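Support > Home Brewing > Osov Fermenter > Guide 4: Bottling Your First Batch

We use cookies to remember your language and what you left in your basket. Accept / Manage settings

4. Bottling

You have waited two weeks, lifted the lid more often than we asked you to, and now own a bucket of flat beer. This section gets it into bottles. Allow an afternoon. The Malengate bottling kit says an hour, and we wrote that too, in a more hopeful year.

4.1 Before you start

Take a gravity reading on two days in a row. If the numbers match, fermentation is finished and you may go on. If the second number is lower, put the lid back and find another hobby until Monday.

CAUTION: Bottling beer that is still fermenting can burst the bottles. Glass travels a long way, and beer travels farther.

Clear a level work surface near a sink, and put a towel on the floor. You will think the towel is unnecessary up to step 5. 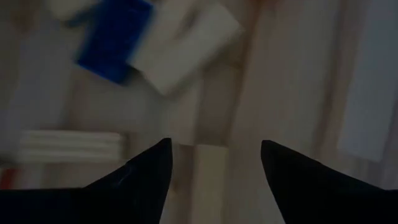 4.2 Sanitizing

1. Wash the bottles with hot water and a bottle brush. Look through each one at a light. A bottle with a ring inside gets washed again, or goes to the recycling if the ring has opinions.

2. Mix the sanitizer in the bottling bucket according to the packet. More powder doesn't make it more sanitary.

3. Soak the bottles, caps, siphon tube and bottling wand. Run sanitizer through the spigot as well. The spigot is where most infected batches begin, and it's the part most people skip.

NOTE: A full Osov batch fills 58 standard bottles if you are careful and somewhat fewer if you taste as you go. Prepare 63. Running out of clean bottles with the siphon flowing teaches a person a great deal about saucepans.

4.3 Priming and filling

4. Boil the contents of one Brellstead priming packet in two cups of water for five minutes. Let it cool with the lid on, then pour it into the empty, drained bottling bucket.
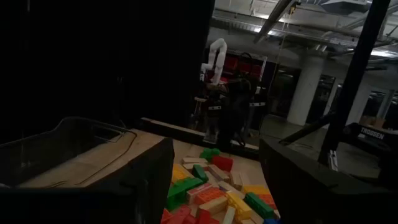
Set the fermenter higher than the bucket before you begin to siphon. A countertop and a chair will do. The beer should run down the side of the bucket in a quiet swirl that mixes in the sugar without splashing. Splashing lets in oxygen, and oxygen makes beer taste like the box your last television came in.

5. Stop the siphon an inch above the sediment. Yes, you are leaving beer behind. You can drink it if you like, but we can't help you afterward.

6. Attach the bottling wand to the spigot. Press the tip against the bottom of a bottle, fill to the brim, and lift the wand out. The level drops to where it should be. If it doesn't, see the towel.

CAUTION: Don't start the siphon by mouth. We know how your uncle did it.

4.4 Capping

7. Place a cap on each bottle and pull both levers of the Ivanyshyn capper down evenly. 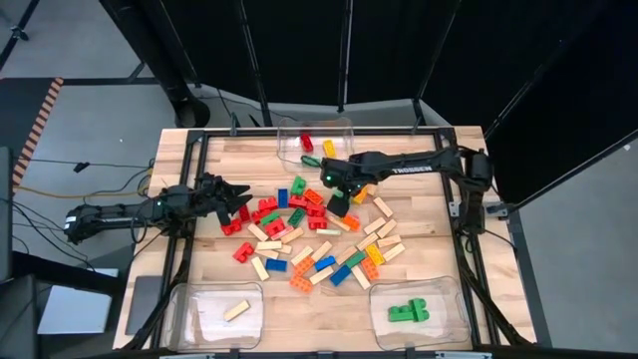 A good seal feels firm and leaves a small round dimple in the top of the cap. Turn the bottle on its side for a few seconds. If it drips, take the cap off, throw it away and use a new one. Twist-off bottles won't hold a crimped cap properly – we get letters about this, some of them sticky.

8. Label each bottle with the style and the month. You believe you'll remember which is the stout. By September you'll be holding bottles up to a window.

4.5 Conditioning

9. Stand the bottles upright at room temperature, away from sunlight, for two weeks. A closed box or cupboard is best.

10. Chill one bottle overnight and open it over the sink. If it is lively, move the rest somewhere cool. If it is flat, give the others another week before you write to us. 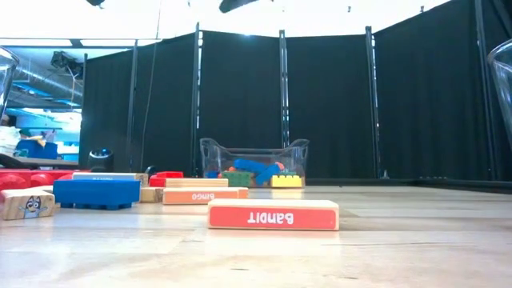 Wooden and plastic blocks on a low wooden tabletop.

11. Pour slowly, in one go, and leave the last half inch in the bottle. The yeast down there is harmless, though your guests may feel otherwise by evening.

Spare parts: spigot washer, part 454. Order two. The first one rolls under the refrigerator.

Next: Guide 5, Cleaning Up, which is shorter than it ought to be.

Contact support | © Osov Home Brewing | Back to top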